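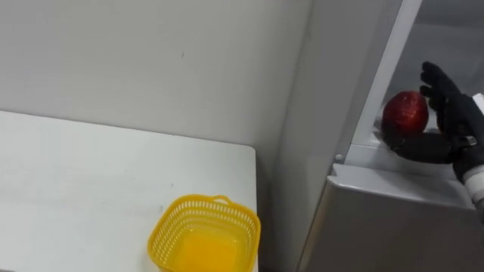

Roltimik's robot hand holds an apple inside the open refrigerator at the Wurkenell demonstration kitchen.

Company news | Events

Roltimik opens its Wurkenell test kitchen to visitors

WURKENELL - Roltimik will hold an open day at its Wurkenell site in January, with live demonstrations of its household handling robot. Doors open at 10 a.m. and the last demonstration starts at 4 p.m.

Visitors will see the robot work between a refrigerator and a table, handling fruit and other everyday groceries. Each demonstration lasts 20 minutes and is followed by time for questions. Groups are limited to 30 people so that everyone has a clear view of the hand.

The program was first shown to trade customers last fall, when 134 guests came through the site. Many of them asked about soft and rounded items, and the new demonstration was built around those requests.

"A refrigerator is a hard place to work in," said Ferdinand Hämmerli, head of applications at Roltimik. "The shelves are close together, the light is different from the light in the room, and the door is always near your wrist. We want people to see how the hand deals with that, including the tries that don't go well."

Wokton, which supplies the control software, will have two engineers on site. They will show how a new task is set up and how an operator can step in during a run. Koller, the kitchen planning firm, will present floor plans for small apartments with room for a mobile robot - a subject that came up often at the trade event.

Entry is free. Registration is required for the demonstrations, and each booking covers up to 2 people. The rest of the site can be visited without a booking. Children must be accompanied by an adult, and visitors are asked to stay behind the floor markings while the robot is running.

Parking is available behind the main building. Members of the press can request an interview or a separate viewing through the Roltimik press office before the open day.

Last updated: January
Shares: 20 | Comments: 2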